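Sealing a dark marble counter, how often??
Asked by Macarena Mansilla

We moved to Relham in June and the kitchen has dark marble with lots of pale veins (so pretty!). The last owner left a half-used can of Calero sealer and zero instructions. Do I do this every year? I cook with lemon constantly and I'm scared of it now, lol.

2 answers

Eleri Powell
Mine's dark too and I do it twice a year. Drip a little water on it, wait ten minutes, and if the spot goes darker it's time. Wipe off the extra sealer before it dries or you'll get a haze (ask me how I know). Dark marble with light veining, same general family:
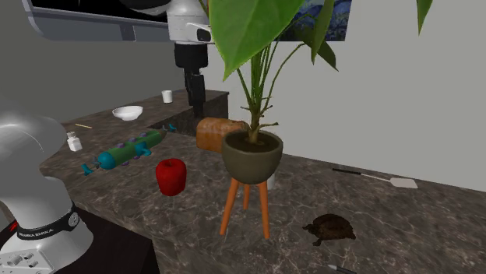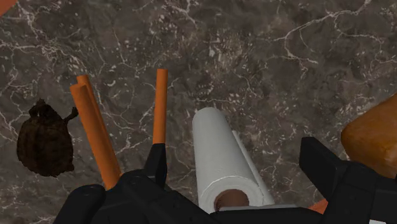 Does sealer stop lemon juice from etching the stone?

Sealer only slows down stains. Acid still dulls the polish, so use a cutting board and wipe up drips right away. For small dull spots I use a polishing powder and a damp cloth, 3 or 4 passes.

stonecoldpat
just get quartz. my cousin in Prustedholm paid 800 for hers and never thinks about it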